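The Spring at Drallcombe

The man from Feluteck wanted 300 dollars before he would say where the water was. Stavros Chrysikopoulos had already paid two people to find it, and both had pointed at the same patch of thistles behind the barn. He had dug there. He had a very nice hole.

"Your grandfather drank from it," the man said.

"My grandfather also said he wrestled a bear."

They walked the fence line anyway. The man carried a bent wire and stopped now and then to look pained, the way a doctor does when the bill is going to be large. At the old gate the wire dipped. It dipped again near the road, where Stavros noticed the man's wrist dip first.

"Strong vein," the man said. "Nineteen feet down."

"Not 18?"

The man wrote 19 on his pad and underlined it.

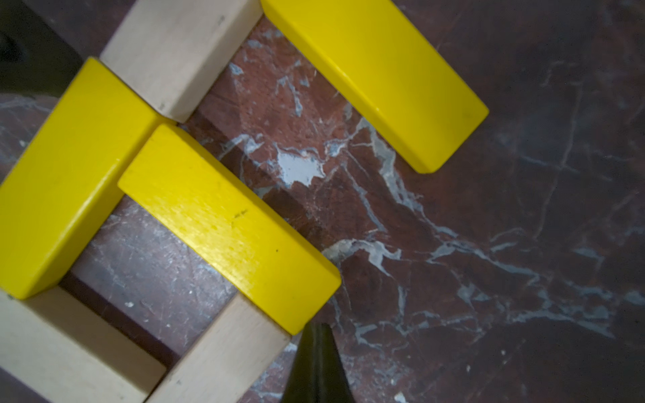 Mrs. Sfakianakis told him over the phone that night that there had never been a spring, that the whole family hauled water up from Fidbridge in milk cans and were too proud to admit it, and that he should ask himself who had sold them the cans.

Stavros asked who.

"My father," she said. "He made a good living out of your spring."

He hung up and went out to the barn with a flashlight. The cans were behind the feed bins, a long row of them, dented at the shoulders. He took one outside and set it by the hole. Then he tore up the check and went in to look for the number of the county water office.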